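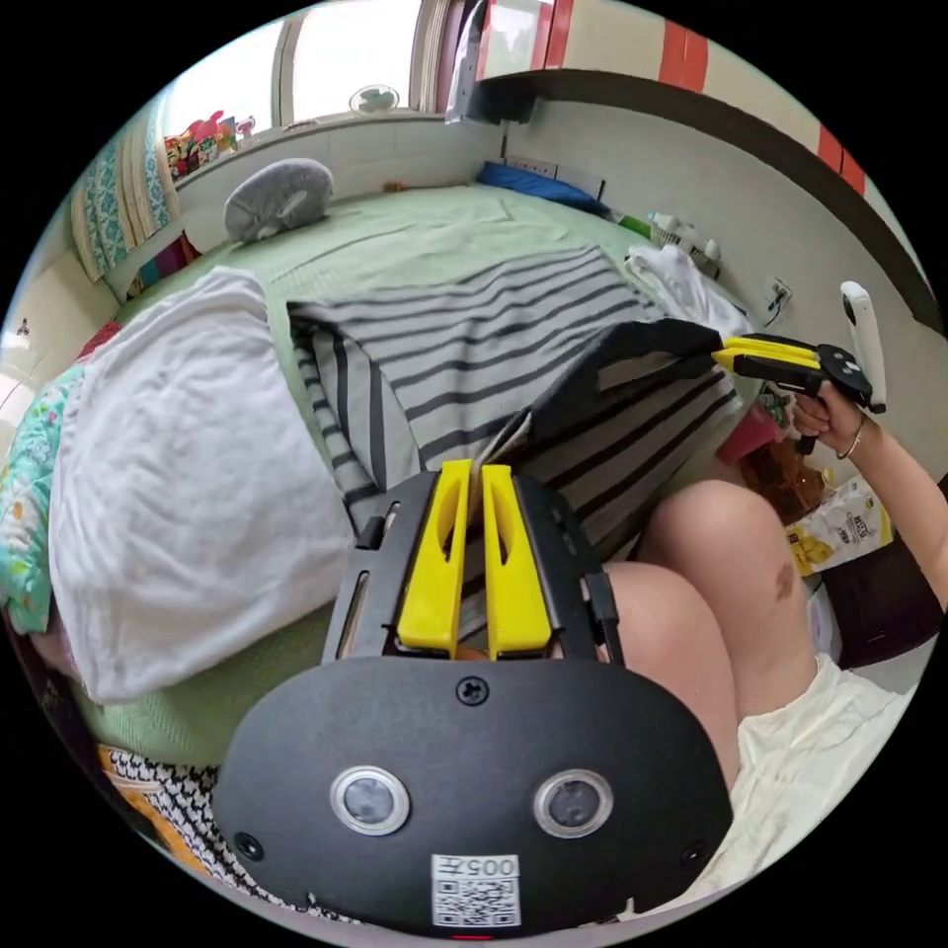
4.2 Stripes, folds and the problem of naming a cloth

When I started the interviews in Zemstead, I thought the hard part would be getting people to talk about their kitchen linens at all. I was wrong. People talked for ages! What they struggled with was telling me what any given cloth was for, and since my whole coding sheet began with a box marked "type," I had to throw it out after the second visit and draw up a new one on the bus home.

The trouble is that a flat rectangle of fabric with a pattern on it can be nearly anything. A striped cloth like the grey one in Figure 2 might go on a table in one home and over a bowl of dough in the next. One woman kept a very similar one for wrapping bread and got a little sharp with me when I wrote down "dishcloth." (I crossed it out while she watched.) Luana Dantas, who coded the Dotasholm transcripts while I did Zemstead, ran into the same thing, and we ended up recording two names for every piece: the one the shop would use, if anybody remembered it, and the one the household used that week.

Between us we logged 411 cloths. I had hoped for more, but several homes in Dotasholm were halfway through clearing out and I didn't feel right asking them to unpack boxes. For each cloth we noted the pattern, the household name, where it was kept and whether it had ever been moved to a lower job. By "lower job" I mean the slide that most of us know from our own homes – good cloth, everyday cloth, floor rag – although as I'll get to in 4.3, a fair number of pieces went back up again, mostly after a hot wash or a visit from somebody's mother.

Pattern mattered more than I expected. Plain white pieces tended to drop to the floor bucket as soon as they stained. Striped ones hung on. Several people told me that stripes "hide things," and I believe them up to a point, but I think the stripes also help with folding. Evenly spaced lines give you something to match up at the edges, and the people who cared about a neat drawer really did care about this. One man in Zemstead showed me how he folds to the third stripe every time, then unfolded the whole stack so I could see it again from the start. Cloths that are folded with that much attention don't get used on a muddy dog.

Zineb Younis, who read an early draft, asked whether I was just seeing the effect of price. It's a fair question and I can't fully answer it. Few people kept receipts for something like this (I certainly don't), and the Giltine market stalls sell striped and plain cloths in the same heap. The one supplier people mentioned by name was Ouazzani, and its striped cloths were talked about as sturdy, never as expensive. Still, I'd want purchase records before I said anything firm.

I should also own up to a weakness in how we asked about washing. Our form said "washed often / sometimes / rarely," and those words meant wildly different things from house to house. For one family "rarely" was every weekend. I've left the washing answers out of the main table for that reason and put them in the appendix, where anyone who wants to fight with them is welcome to.

What I do trust is the naming data. Where a cloth had a name that only that household used, it was much less likely to have been moved down. Some of these names were lovely and some were rude. They came up with plain pieces as well as patterned ones, so I don't think the stripes can take all the credit, and I treat naming separately in the next section, starting with the bread cloths.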